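How to sort out small household items before a move

Small things take longer to pack than furniture. Start with them, and start in the bathroom, where most of what you own is half used.

1. Put everything from one room on one surface. A bed works if you have no big table.

2. Pull out what you'll need on the last night and the first morning. Keep it together in a cup or small bag and don't box it.

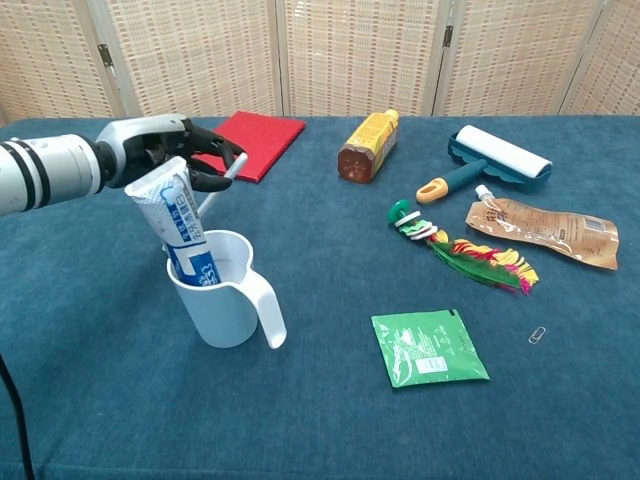 3. Check dates on medicine and sunscreen. Throw out anything expired. Many pharmacies take old pills.

4. Tape the caps of liquids, then bag each one. Stand them upright in the box.

5. Books go in small boxes only. I used the Javedari book box, which cost 90 cents at the store on Cundarberg Road. Fill gaps with towels.

6. Write the room on two sides of the box, never just on the lid.

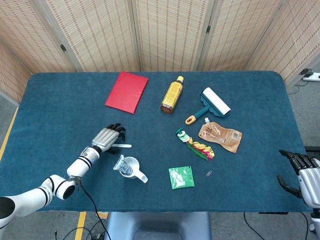
Page last changed: March

7. Keep a list. Mine ran to 159 lines for a two-bedroom apartment, and it took almost 90 minutes to type. Number the boxes to match.

8. Leave one box open per room until the morning of the move. Something always turns up behind a door.

If you are using a storage unit, leave out food, candles and batteries. Put the boxes you'll want first nearest the door.

Related pages
How to wrap plates without bubble wrap
Ichikawa shelf units: taking them apart
Cleaning an oven before you hand back the keys

We use cookies to remember your settings. Accept | Manage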